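Prasent Kitchen – Bowls, Covers & Strainers

Home > Prep > Bowls & Strainers > Lamptey Clear Bowl and Colander Set

Lamptey Clear Bowl and Colander Set
Item no. 2471
Set of 2
In stock, ships from our Skososik warehouse

A bowl you can see through and a colander water can get through. We have carried fancier things, and most of them came back.

The Lamptey set came into the shop because our old clear bowl was discontinued and people kept writing to ask where it had gone. We tried a good many replacements. Several were lovely and weighed as much as a car battery. One had a pouring lip that poured down the outside of the bowl and into your sleeve. This one is round, has no lip and makes no promises about pouring.

The bowl

Deep, rounded and completely clear, with no pattern, tint or inspirational word on the side. Use it right side up for salad, batter or the fruit you intend to eat. Turn it over and it makes a decent dome for keeping flies off a bun or showing people that there is only one left. It will not keep bread fresh for a week. Neither will anything else we sell, including the bread box.

It does show fingerprints. If that bothers you, dry it with a lint-free cloth and then don't let anyone touch it.

The colander

Stainless steel, polished inside, with rows of small round holes. They're small enough for rice if you rinse it gently, though orzo has been known to try its luck. Good for pasta, greens, berries, boiled potatoes and for parking eggs while you hunt for the carton.

The inside is shiny enough that you will see yourself in it, upside down and slightly wide. Hard water leaves spots. A wipe with white vinegar takes care of them until the next time you have hard water, which in our town is always.

Care

Wash both pieces before first use. The colander can go in the dishwasher. The bowl can too, on the top rack, if it fits your top rack. Measure first. Ours didn't.
No steel wool on either piece.
Don't put the bowl in the oven, under the broiler or on a burner. Roughly 1000 of these have gone out the door and we have heard about the burner twice.
Let the bowl come to room temperature before anything hot goes in it.

What's in the box

Clear bowl
Colander
One care card, which says what we just said with fewer complaints

Food, as usual, is not included.

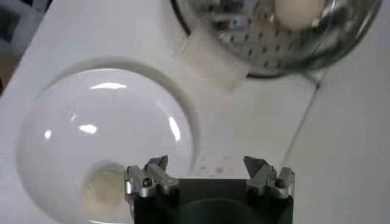 Lamptey bowl turned over as a dome, with the colander at upper right.

Questions we get

Does the colander fit inside the bowl?
It does, with a bit of a wobble. We store ours that way. Put a dish towel between them if you care about scratches.

Can I buy just the bowl?
No. We asked. Lamptey packs them together and was firm about it.

Is this the same as the Sestus bowl you used to sell?
Very close. The Sestus was a little shallower and had a foot on the bottom, so it sat badly as a dome. We have no more of those, and the one in the back office isn't for sale.

Returns

Unused sets can come back within the usual window, in the original box. If a piece arrives broken, send us a picture and keep the packaging until you hear from us.

Page last updated 13 August 2018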